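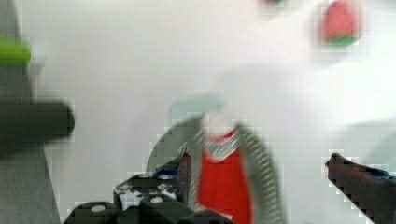
# Burham Kitchen Table Set

Version 4, released 6/30/20
Maintained by the Zilside Household Items Group

## Summary

The Burham Kitchen Table Set is a collection of tabletop layouts made with play food and kitchen items on a white table. Each layout is recorded with a written instruction, such as "put the bottle on the plate" or "move the strawberries away from the large dish," and with a list of the items in use. The set supports work on naming household objects, describing where they are in relation to one another, and following short requests about setting and clearing a table.

The current release contains 517 layouts and 913 written instructions. A layout may have more than one instruction. Of the layouts, 255 fall in the "clearing" group and the remainder fall in the "setting" group.

## Items

The working inventory is kept at the Wistside site. Item names in the data files follow the short names below.

| Short name | Item | Notes |
|---|---|---|
| `dish_large` | Large serving dish, pale lavender | Listed as "plate" in some instructions and "tray" in others |
| `plate_gray` | Round gray plate | Smaller than `dish_large` |
| `bottle_red` | Red bottle with white cap | Also called "ketchup" or "sauce" |
| `bowl_yellow` | Bowl with pale yellow play food | The food is not named separately |
| `fruit_orange` | Orange play fruit | Whole, half and slice are all accepted terms |
| `fruit_strawberry` | Strawberries with green leaves | Two per layout where used |
| `cup_black` | Black cylindrical cup | Often placed on its side |

Green containers have separate entries in `items.csv`. Users should consult that file before grouping them, as their names changed between releases.

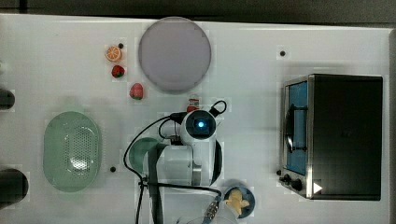

Larger objects that remain on the table between layouts are entered as fixed items. They have a location code but are not the subject of any instruction. Fixed items may limit the free area on one side of the table, and the instruction writers were asked to take this into account when using words such as "beside" or "next to."

## How layouts were prepared

1. The items for the layout were selected from the inventory sheet.
2. Items were placed on the table by hand. Play food could be placed in a bowl, on a plate or directly on the table surface.
3. Bottles and cups were set either upright or on their sides. Both positions are valid, and the position is recorded in the `pose` column.
4. One or more instructions were written in everyday English.
5. A second writer read each instruction against the item list and marked it as clear, unclear or incorrect.

Instructions marked incorrect were removed. Those marked unclear were kept in a separate file, `review_held.csv`, and are not included in the totals given above.

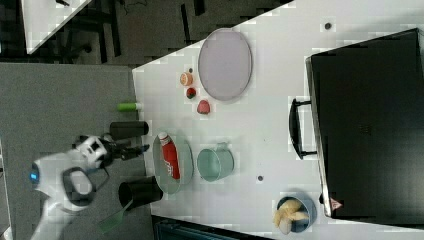
*Red bottle on the gray plate, with the green pail on its side to the right.*

## Naming conventions

Writers used the names that came naturally to them. The set therefore includes several terms for the same item, and no single term has been treated as correct. The following points apply to all files:

- "Plate" without a color may refer to either `dish_large` or `plate_gray`. The intended item is given in the `target` column.
- Color words are recorded as written. Lavender, gray and light purple have all been used for `dish_large`.
- "Left" and "right" are taken from the long side of the table nearest the door at Wistside.
- "Near" has no fixed distance. Users who need a measured value should use the grid positions in `layout.csv`.
- Play fruit is treated as separate pieces even when the instruction refers to "the fruit."

## Known limitations

The inventory is small, and the same items appear in many layouts. Strawberries and the large dish are used more often than any other items. Results obtained with this set should not be taken to represent kitchens in general. All items are used on a plain white surface, and tablecloths, place mats and patterned tables are outside the scope of this release.

Several items are easily confused. Dark cups and containers placed close together may be difficult to tell apart, and the two strawberries share a single short name. Where an instruction refers to only one strawberry, the writer was asked to add a location, for example "the strawberry closest to the dish." Older entries from May do not always follow this rule.
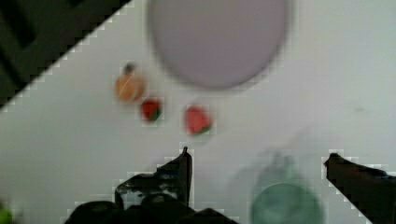

## Files

- `layout.csv`: item positions and grid references
- `items.csv`: full inventory with past and current names
- `instructions.csv`: written instructions with target items
- `review_held.csv`: instructions awaiting revision
- `CHANGES.md`: changes by version

## Access and use

The set is available to partner institutions on request through the Scanlon records office. It may be used for research and teaching. Redistribution of altered copies requires written approval, and the version number must be kept in the file name.

Corrections to item names should be submitted with the layout number and the proposed wording. Accepted corrections are entered in `CHANGES.md` and applied at the next release.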